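Workshop notebook, handling cell
April 27, 2021
Entered by: Manon Nguyen
Copied to: Solange Cloutier

Purpose of entry: to record what the handling cell will need in the next purchasing round, so that the request to Kitari can be written from one place. Prices are to be confirmed by Solange Cloutier before anything is submitted.

1. Totes and clamps
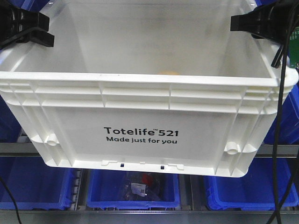

The first item on the request is a stock of totes of one pattern. At present the clamps are set for a single shape of rim, and every change of container costs us a fresh round of adjustment. The recommendation is to keep to the white Totelife 521, which the two clamps take at its upper corners, and to buy spares of that size only. Poirier has offered a cheaper tote with a thinner lip. It should not be ordered until a sample has been lifted under load, and the request should say so plainly.

Two spare clamps are also needed. The drawings are held here, but machine time at Pluner must be paid for and should appear as a separate line.

2. Gripper fingers

The fingers are treated as a consumable in the budget. Last year they were entered under repairs, which made the repairs figure look worse than it was and left no money set aside for replacements.
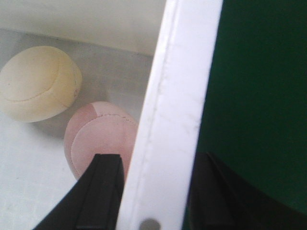
The proposal is therefore three sets of fingers for the year, charged to consumables. Plosari quotes a delivery time of three weeks, and the order should go in before the present spare set is fitted. Solange has asked whether a narrower finger would be worth having for work close to a container wall. I would support one trial set, to be bought outside the main order so that it does not hold the rest up.

Soft items remain the harder case for planning. A finger that suits a rigid part may press too far into a soft one, and we have no figures of our own for wear on the contact faces.
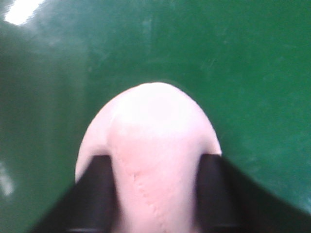

A force sensor would give us those figures. The quotation stands at roughly 800 before tax and does not include the mounting plate - this must be added or the unit cannot be used. My preference is to defer the sensor to the second half of the year and to keep a written record of finger wear until then.

3. Cabling

Cable guides were left out of the previous request in error. They are inexpensive and should be included now, together with clips for the run beside the right-hand clamp. Length still to be measured.

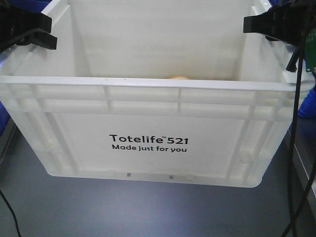 4. Actions

M. Nguyen: measure the cable run; ask Poirier for one sample tote.
S. Cloutier: confirm prices with Plosari and Pluner; check whether the trial fingers can be charged to consumables.
Both: agree the wording on the force sensor before the request goes to Kitari.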